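The Pink Ones

My mother came home from the hospital in Cikumstead in March, with a walker she wouldn't use and a list of instructions she had folded so small that I found it a week later inside her glasses case. She was 80. The doctors had given her 2 weeks, and she thanked them very nicely, the way she used to thank the church ladies for fruitcake, and then she asked me whether we could stop for fries on the way.

I had 4,000 dollars in the bank and a job in Ventura that was being very patient with me, and I slept on the fold-out in her sewing room under a quilt that smelled of cedar. At three in the morning she would call out, and I'd come running with my heart in my throat, and she would want to know if I'd locked the car.

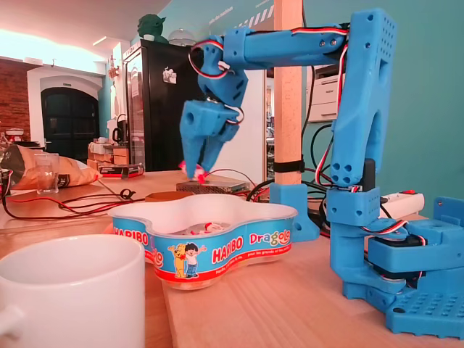
The Second Month

By then we had a routine, and I'm ashamed to say I'd grown fond of it. She had her tea at seven (two sugars, and don't let the nurse see), and then she told me about Prundholm, where she was a girl, and the bakery on the hill, and the boy who gave her 50 cents to dance with his brother. I had never heard any of it. All those years of Sunday phone calls, and we'd talked about the weather and my tires!

One evening she patted the blanket for me to sit down, and she looked me over for a good long while.

"You're getting thin," she said. "Are you sure it's me they meant?"

I laughed until I had to hold on to the bed rail, and she sent me to the kitchen to make us both some eggs.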